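Moved to Bristorgate in February with two suitcases and a box of kitchen things. I've been going through my clothes ever since, a little at a time. Putting down what I learned in case it helps somebody. 1/

I wrote down every piece of clothing I bought in the last few years, from bank statements and old emails. It came to a little over 3,000 dollars. Most of it was sale stuff I would not have looked at for full price. 2/

The worst group was T-shirts. Band shirts, race shirts, shirts from a job I left. I wore the same few every week and the others sat at the bottom of the drawer. 3/

Ulla Torvik, who I used to share a place with, told me to turn every hanger backward and flip it when I wore the thing. That works for shirts and jackets. It does nothing for a drawer, so for the drawer I put clean things back on the left and took from the right. 4/

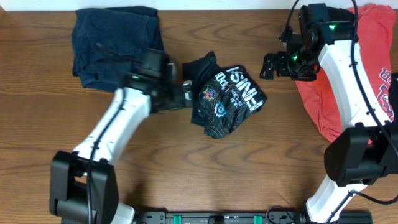

After two months the left side was all the things I like. The right side I went through one evening and kept 7 pieces out of it. I don't miss the others. I could not name most of them now. 5/

Where it went: the good coats to Idun Sundqvist's sister, who is my size. Worn-out cotton got cut up for rags. The rest went to the thrift store on Nyberg Street, which takes drop-offs until 6 and wants everything washed and bagged. 6/

I tried selling a few things first. Made 15 dollars on a jacket and spent most of a week answering messages about it. Would not do that again unless it was something worth real money -- a winter coat, maybe, or boots. 7/

Mending was the part I put off longest. Signe Nygård showed me how to close a hole in a knit with matching thread, and the first one took me an hour. The second went faster. Elbows are still beyond me. 8/

Rule I'm using now: if I want something, I write it on a list with the date and leave it for a month. So far I've crossed off more than I've bought. Still on the list are wool socks and a rain jacket with a hood that stays up. 9/9

Contact | Copyright 2026 | Back to top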